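Resetting the PC teardown cell after the summer shutdown

Thursday, July 5, 2018

The cell was off for 13 days and I got it back this week. Llinos Parry asked me to write down what I did so she can do it in December when I'm away, so I may as well put it here.

For anyone new, this is the cell we call Clusia. It has two arms over a slatted aluminum table and it takes apart old desktop computers. I look after it three days a week. The other days I'm on the Tapia line, where nothing much breaks.

I started with the cables. The bundle that runs down one of the arms had worked loose from its second tie, and when the wrist turned all the way over it pulled tight. I cut the tie off and moved the next one up by a hand's width. Then I jogged the wrist both ways at low speed with my other hand on the stop button. There was enough slack, so I left it.

Next were the gripper bolts. Two on the mounting plate took a quarter turn. I put a paint mark across each one so I can see if they move again. The fingertips are wearing on the inside edge, but they still close evenly on a strip of card. Wenche Aasen has a spare set from Clakon in her drawer. I would change them at the next 1,000 cycles. The counter said 3,564 when I switched on, and the last change was at 2,800 or so according to the tape on the cabinet.

The fixture plate took the longest. It's a 3D-printed part and it creeps if the T-nuts aren't snug. I took it off, wiped the rails, put it back against the stops and tightened the corners a bit at a time. After that I taught the plate origin again. It was off by less than a millimeter, but that is enough to miss a latch.

Then I set a case on its side with the panel off and brought the gripper down over the drive cages by hand control – slowly, and with the program stopped. I check the clearance to the top drive cage first, then the height at the lower latch. If the height looks wrong, don't fix it in the program. Go back and do the plate again. I lost most of a morning to that last year.

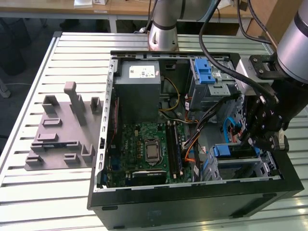
Checking gripper height near the lower blue latch, fixture plate at left.

I saved the new origin as number 228 and wrote it in the Putoswood notebook with the old one crossed out. Llinos, the notebook is on the shelf with the hex keys. Please put the long 4 mm key back when you're done, it's the only one that reaches the rear bolt.

Still to do is the fan filter on the controller. I have the part but I ran out of day.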